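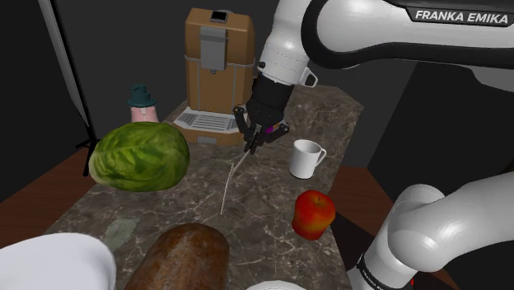
Encimera

La encimera es la superficie horizontal que remata los muebles bajos de una cocina y sobre la que se prepara, se apoya, se amasa, se corta y, en muchas casas, también se desayuna. El término se emplea sobre todo en España; en México se prefiere cubierta, en Argentina y Uruguay mesada, en Colombia y Venezuela mesón, y en Chile conviven cubierta y mesón según la zona. Pocas partes de una vivienda reciben tanto trato diario, ¡y pocas cuentan tanto de la manera de comer de quienes la habitan!

Antecedentes

Durante siglos se cocinó sobre piezas sueltas. La mesa central de las casas de campo servía para desplumar, amasar y comer, mientras que el fregadero era una pila de piedra arrimada a la ventana y el fogón ocupaba su propio rincón. El poyo de obra, revestido de cal y más tarde de azulejo, es el antepasado más directo de la encimera en la península ibérica, y todavía se conserva en cortijos y casas de pueblo con una solidez admirable.

El gran cambio llegó en el siglo XX, cuando se empezó a estudiar la cocina como lugar de trabajo. La cocina de Fráncfort, proyectada en la década de 1920, reunió en pocos metros superficies, cajones y fregadero, y abrió el camino a la idea que hoy parece tan natural: un plano seguido, a una misma altura, que une las distintas zonas. De ahí nació también la costumbre de fabricar los muebles con medidas coordinadas, que hizo posible cubrir varios de ellos con una sola pieza.

Materiales

La madera maciza fue la primera opción y conserva un público fiel. El haya, el roble y el arce dan superficies cálidas y silenciosas (el golpe de un plato suena de otro modo), que se lijan y se aceitan cuando envejecen. A cambio piden cuidado junto al fregadero, donde el agua estancada oscurece las juntas.

El mármol es frío al tacto, virtud muy apreciada en pastelería: la mantequilla del hojaldre aguanta más y el chocolate se templa sobre él con una facilidad maravillosa. Su carbonato cálcico, sin embargo, reacciona con los ácidos, y una rodaja de limón olvidada deja una marca mate. Hay quien la lamenta y hay quien la considera parte de la biografía de la piedra. El granito, mucho más duro, resiste bien el calor y los arañazos, aunque conviene sellarlo.

Los laminados decorativos imitan vetas de piedra o de madera sobre un tablero y pusieron la encimera continua al alcance de casi cualquier presupuesto. Les siguieron los aglomerados de cuarzo, las resinas minerales, que permiten juntas casi invisibles, y las superficies cerámicas de gran formato. El acero inoxidable, habitual en restaurantes, se raya pronto y de forma uniforme hasta adquirir una pátina satinada preciosa.

Altura y fondo

La altura adecuada depende de la persona. Una regla de taller, que el carpintero Torben Diekmann recoge en su manual La cocina a medida, consiste en doblar el codo en ángulo recto y bajar desde él un palmo escaso. Para amasar se agradece un plano algo más bajo, porque interviene el peso del cuerpo; para limpiar verdura o decorar una tarta, uno más alto. Por eso algunas cocinas incorporan un tramo a distinto nivel, solución antigua y comodísima.

El fondo suele coincidir con el de los electrodomésticos más una pequeña pestaña, el vuelo, que protege los cajones del goteo. Las mejores piezas llevan por debajo una ranura fina, el goterón, que corta el paso del agua. ¡Un detalle diminuto que alarga la vida de un mueble muchos años!

Uso y costumbres

La diseñadora Fiorella Piras distingue entre la encimera de paso, donde se dejan las llaves y el pan, y la encimera de oficio, que permanece despejada. En las viviendas pequeñas ambas se disputan el mismo metro. El desayuno tiene a menudo su propio territorio, con la cafetera, las tazas y el azucarero en una esquina, y en septiembre, cuando llegan los tomates para conserva, toda la superficie se rinde a los tarros.

Limpieza y conservación

Para la limpieza corriente bastan agua templada, jabón neutro y un paño suave. Los estropajos metálicos dañan laminados y resinas, y el vinagre no debe usarse sobre mármol ni caliza. Las ollas recién retiradas del fuego se apoyan en un salvamanteles, también sobre cuarzo aglomerado, cuya resina puede amarillear. La madera se trata con aceite apto para contacto con alimentos, aplicado en capas finas y siguiendo la veta.

Véase también

Azulejo
Cocina de Fráncfort
Fregadero
Isla de cocina
Salpicadero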